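Izzati Sopacua
@izzatisopacua
14 posts in this thread

1/ Read the new Pritbridge draft guidance on collecting hand and gripper demonstrations in people's homes. All of it. 15 sections. I have complaints.

2/ Section one says a session must be "natural." Section four says to clear the surface of personal items first. Pick one. Nobody's bedroom table is natural once you've cleared it.

3/ The consent form covers the person doing the task. Fine. What about the person who shares the room? Their nightstand and their laundry end up in the footage too, and they never signed a thing.

4/ "Small valuables should be avoided where practical." Where practical according to whom? Either jewelry is allowed and there's a handling rule, or it isn't.
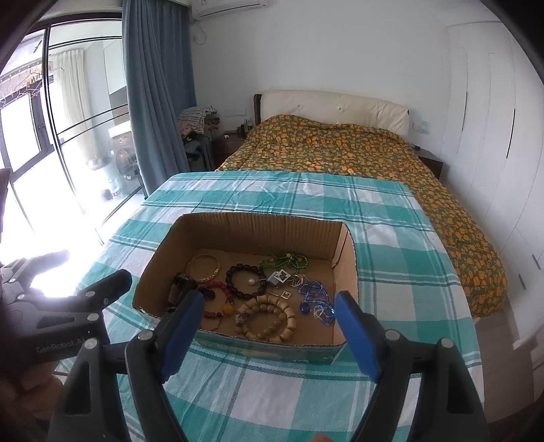 5/ The drop rule is worse. A dropped item gets logged only if it is "visibly damaged." A bead bracelet can take ten bad pulls before the string goes. Log every drop.

6/ Then the number. A site counts as "qualified" after 556 clean episodes. I asked where 556 came from. The reply was that it matched an earlier pilot. So it's a number someone had lying around.

7/ Aitana Ortuño made the fair point that Stukinora's checklist is shorter and people do follow it. Agreed. It also says nothing at all about glare or daylight, and I've thrown out plenty of afternoon footage over that.

8/ Khoo wants 3,000 episodes per task before anyone reviews quality. Please don't. Review the first handful, fix the setup, then carry on.

9/ What I'd keep from the draft: the pad inspection before each session, and the right to stop and delete with no explanation. Both good, both buried near the end.

10/ Comments close in March. I've sent mine.

11/ And yes, I know it's voluntary. So was the last one, until clients started putting it in contracts.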